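Ticket 198: napkin folder drops or skews the napkin at the tray
Opened by: Lenni Ikonen
Status: Closed
Area: home build, tabletop folding arm

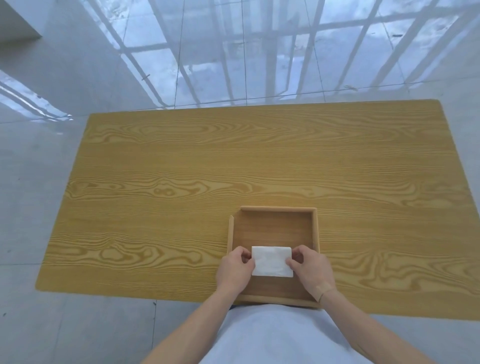
The arm picks up a folded paper napkin and is supposed to lay it flat in the wooden tray, long side parallel to the front rim. Since the July rebuild it misses in one of two ways. Either the napkin lands turned by a few degrees, or one end rides up on the rim and stays there. By hand it goes in flat every time, so I don't think the tray is too small.

Setup
Controller: Suton board, firmware build 3844
Gripper: two-finger, printed, Carent pads
Camera: fixed overhead, looking down at the table
Tray: shallow, square, placed near the front edge of the table

Log

Lenni Ikonen
Ran the placing routine 81 times with the same stack of napkins. Bad placements: 27. Most of them are skewed. Changing the approach speed made no difference that I could measure.

Elsa Laaksonen
Is the camera finding the tray properly? The floor tiles are glossy and the window shows up in them. I had trouble like that on my own build, where the edge finder picked a reflected window bar over the real edge.

Lenni Ikonen
Saved the detection overlay for a full run. The left side of the tray jumps by around 6 mm between captures. Sometimes it locks onto the wood grain in the tabletop, which has strong bands in it. The right side holds steady.

Elsa Laaksonen
Crop the search area to the tabletop first so the floor is out of it. Then take the angle from the far rim only. It's straight and you have good contrast there.

Lenni Ikonen
Cropped and changed to far rim only. Skew is mostly gone. The riding-up problem is the same as before.

Kiều Giáp
Check the release order. If both fingers open at full height the paper can drift. Lower until the napkin touches the bottom, press, then open slowly. I'd also look at the left rim. There's a small gap at the far corner on that side, so your tray model won't match it exactly.

Lenni Ikonen
Measured the corner and corrected the model. Added a press step before release, with a 0.4 second hold. Second run of 81: two bad placements, both with a napkin whose layers had come apart at one end.

Kiều Giáp
I'd call that a napkin problem. Keep the crop settings in the config file so they survive a reflash.

Lenni Ikonen
Saved to config and reflashed, settings still there. Closing. Will open a separate ticket for the stack feeder.

Closed 2025-11-09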